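The Lennox Box

My aunt left me the contents of her back room in Pultascombe. The house went to my mother, the car went to the man who'd been mending it for years, and I got the back room, "and everything in it", which the solicitor read out in a voice that suggested he'd had a look.

I'd had a look too, once, when I was 12. I got as far as the piano stool and was called out for lunch. What I remembered was the smell (pencils, paraffin, the insides of old radios) and the idea that if you moved one thing the rest would come down on you. I was fairly pleased with the bequest, to be truthful. I like a rummage. My mother said I wouldn't like it by teatime.

I drove down on the Sunday with a flask, a roll of bin bags and a pack of those sticky dots you use at jumble sales. Green for keep, red for tip, yellow for don't know. I had great faith in the dots.

Green, Red, Yellow

By eleven o'clock I had put out two green dots, one on a brass letter scale and one on a tin of buttons, and so many yellows that I'd started cutting them in half.

The trouble was that my aunt never threw away a part of anything. The things themselves went, you understand. She wasn't sentimental about a toaster. But the toaster's feet would be in a jam jar, and the jar would have a label, and the label would say TOASTER, FEET in her lovely sloping capitals. There was a drawer of handles. There was a biscuit tin of those little keys you get for bleeding radiators, and under the keys was another biscuit tin, smaller, with more keys. I found the cord from a dressing gown I'm sure I can remember her wearing, wound up like a snail and pinned.

I rang my mother.

"Is any of it worth anything?" she said.

"There's a letter scale."

"That was mine," said my mother, and there was one of those silences. I took the green dot off and put it on my sleeve.

She said to look out for a lamp, while I was on. My grandparents had bought a lamp from Prunel, the big shop that used to be by the station, the week they got married, and it had stood on the landing all the time the two of them were growing up. Then at some point it wasn't on the landing any more. My mother thought my aunt had it. My aunt had always said my mother had it. They'd gone over this at Christmases and at a funeral, and once, I gather, in the queue for a ferry.

"What's it look like?"

"Like a lamp," she said. "Tall. You couldn't mistake it."

I looked round the back room. There was nothing tall in there at all. My aunt had been five foot nothing and had packed the place to suit herself, and I'd been able to see clean across the top of it since breakfast.

The Box Under the Piano Stool

It was getting on for three when I finally reached the piano stool, from the other side this time, and found the box beneath it. A good solid cardboard box with the flaps folded under each other and LENNOX down the side.

Now, Lennox was a dog. He was my aunt's dog, long before me, and by all accounts a horror, a great rough-haired thing who ate the bottom stair. There's a photograph of him on a beach somewhere looking as though he's just been told off and is thinking of doing it again. So I opened that box rather carefully. I don't know what I thought. His blanket, perhaps, or his collar. I had a nasty moment when I wondered about his ashes.

There was an envelope on top. It had a bill in it from a vet, for 18 pounds, stamped paid, and behind the bill was half a sheet of lined paper folded in three. I knew the writing straight away, only it was younger, rounder, and it had been pressed so hard that you could feel it on the back.

It said: He ran through the legs of it and it went down the stairs and he went down after it. He is all right. It is not. She will be back from her course on Friday and I will tell her then.

That was all. It wasn't signed, and it wasn't to anyone.

I sat on the piano stool and did some sums. My mother only ever went on one course. She came back from it engaged to my father, with the whole family turned out on the platform to meet her, and I can quite see how you might stand there with your piece about a lamp all ready and think, well, tomorrow. And then it's the wedding. Then it's me, I suppose. And after that it's been 51 years, and you've said "I thought you had it" so many times over the sprouts that there isn't a way back.

I took everything out and laid it on the speckled grey carpet, on the clear bit by the window. She'd kept every scrap. There was a twist of newspaper with screws in it. There was a sheet of instructions for something called a Plelilel, which I think belonged to another box entirely, as it went on at length about rinsing. Then came the bigger bits, and those I couldn't make head or tail of. A black plate, round and flat, with holes through it. A length of dark grey tube. And stuffed in the end of the tube, so it flared out like a paper flower from a cracker, a wad of yellow plastic, all creases, and going quite orange down in the folds.

I'll say this for the yellow stuff, it was the cheerfullest thing in that room. When the sun got round to the window it lit up like a boiled sweet.

I tried the tube against the plate this way and that way. I tried the screws. Was it a lamp? It might have been. It might just as easily have been half a hatstand, or a thing off a boat. I'm no good at this, I once put a bookcase together with the shelves on the outside. In the end I left the two of them side by side on the carpet, the yellow poking out over the edge of one of the holes, and went to find my phone.

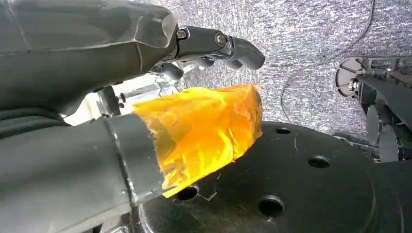 What My Mother Said

She took a while to answer. She'd been doing her beans.

I hadn't planned it at all. I'd meant to be gentle and come round to it by way of the dog. What I said was, "Did Lennox ever fall down the stairs?"

"Lennox was always falling down the stairs," she said. "He'd eaten one of them."

So I read her the note. I read it in a flat sort of voice, the way you'd read out a gas meter, and when I got to the end I could hear the tap running in her kitchen, and then I could hear it being turned off.

"Friday," said my mother.

"Yes."

"She carried my case home that Friday. All the way up the hill. She wouldn't let your father have it." She blew her nose. "I thought she'd taken against him."

I said I was looking at some bits on the carpet but I couldn't swear to any of them. I told her about the plate with the holes, and the tube, and the yellow plastic.

"There wasn't any yellow on it," my mother said. "It was brown. It was a hideous thing, that lamp, it had a fringe. Have you really got a bit with holes in?"

"A black bit."

"Well, I don't know, then. There might have been a black bit underneath. You don't look underneath, do you?" And then, quite sharply, "What have you put on it?"

"Sorry?"

"Which dot."

I hadn't put anything on it. I had one whole yellow left, and half a red, and the green from the letter scale still stuck on my sleeve with a bit of jumper fluff on it.

"Bring it on Thursday," she said, "and bring the dog's bill as well. Eighteen pounds! And don't let it roll about in the boot."

I wrapped the lot in the dressing gown cord and a towel and put it on the passenger seat, with the belt round. Then I went back in and made a start on the drawer of handles.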